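Opinion > Around the House > Storage

In Praise of the Plain Basket
by Zorica Pavlović

Print this page | E-mail this page

I own 2 good drawers and one wicker basket, and if the house had to lose something it would be the drawers! A shallow woven basket on a white tablecloth is the best place I know for small stuff: a ball, a roll of tape, the keys you'll want again at 30 minutes' notice. You see it, you grab it, you get on with your day.

My neighbors in Brurkport love lidded plastic tubs (one family has a whole closet of them, all labeled) and I've tried, I really have. But a lid is one more thing to lift, and things under lids get forgotten until January.
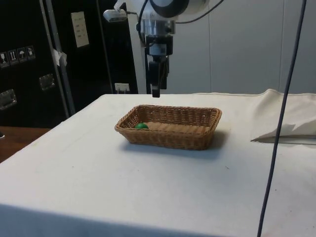

Doesn't an open basket just turn into a junk pile?

Only if you let it fill up. I tip mine out every evening before supper and put back what I used that day, and most nights it's almost bare.

And wicker is so pleasant to handle! It's light, it creaks a little, and you can carry it from room to room with one hand. Give me that over 100 matching bins.

Print this page | E-mail this page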